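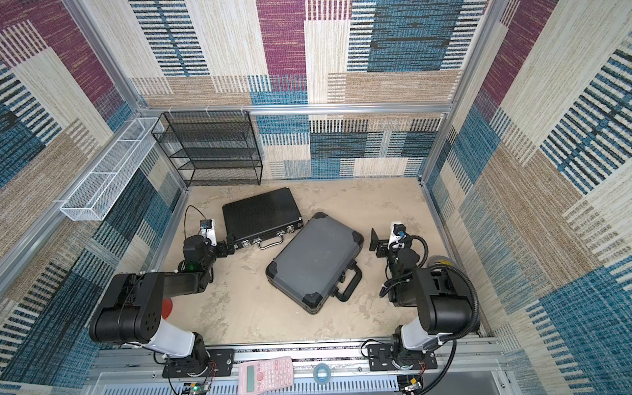 Trundow occupies the rear half of a two-story building outside Lolgate and handles hard cases: document cases, instrument cases and the heavier type sold with corner protection. The visit covered intake, the handling area and the hardware bench, in that order. Yannick Delaunay led the tour and answered most of the questions.

Intake is short. Cases arrive nested in cartons from Kushwaha, are opened, and have the foam spacers removed. Each one gets a paper tag tied to the handle with the supplier lot and a shelf position. The site holds up to 3,000 cases in December, when the order book peaks, and far fewer in spring.

Handling trials are kept small. A black textured case with two silver latches and a larger gray one with black corner protectors are typical of the spread in size. The cases are laid flat on the floor at an angle to each other, as they would land in a badly packed van, and are then lifted by the handle or shifted from the end. Delaunay's interest is in the handle. On a case lying flat, the handle is close to the floor and there is little room to get under it. Trundow asks its suppliers for a wider handle gap than the standard pattern, and Kushwaha now ships most models that way.

The storage fittings here are all open wire. A five-tier black mesh shelving unit stands in the back corner, and a long white mesh basket is fixed along the wall beside it. Cable ties hold both to the framing. Ludivine Gaillard, who plans the layout, prefers ties to brackets during a trial period – a basket can be moved in a few minutes with a pair of cutters. Her complaint about mesh shelves is that small case feet catch in the openings, and she fits a plain liner on any tier used for cases under the mid size.

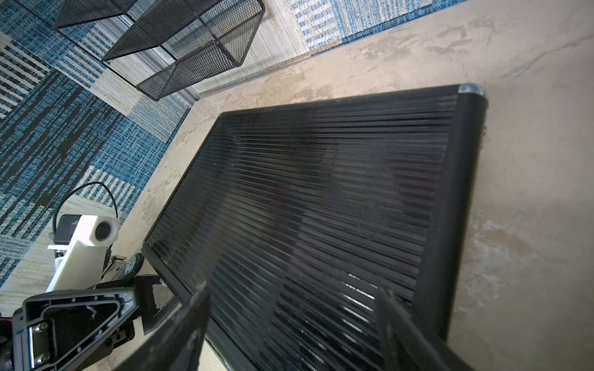
Ribbed surfaces took up a good part of the discussion. Close parallel ridges stiffen a thin panel and hide light scuffs, but they collect dust and are slow to wipe down. Raphaël Lebrun runs the cleaning bench and uses a soft brush along the ridges, then a dry cloth. He doesn't allow spray cleaner on ribbed stock, as it pools between the ridges and leaves a line. Glossy finishes show this worst.

The hardware bench was the last stop. Latches are cycled 1,775 times on a hand-cranked jig and then checked for play. Of the 3 latch types in current use, 2 come from Wusov. The third is made locally and costs more, and Tuulikki Leinonen, the buyer, expects to drop it once existing stock is used up. Replacement handles are kept in drawers by screw spacing, without regard to color.

Parking is at the side entrance. Visitors should allow a full morning and bring closed shoes.

Print this page
E-mail this report

Recent visit reports
Wusov: latch stamping and plating
Kushwaha carton line, second visit
Open day at the Lolgate wire works
Foam inserts: a half day with Gaëtan Arnaud

This site uses cookies to remember your settings. By continuing to browse you accept their use.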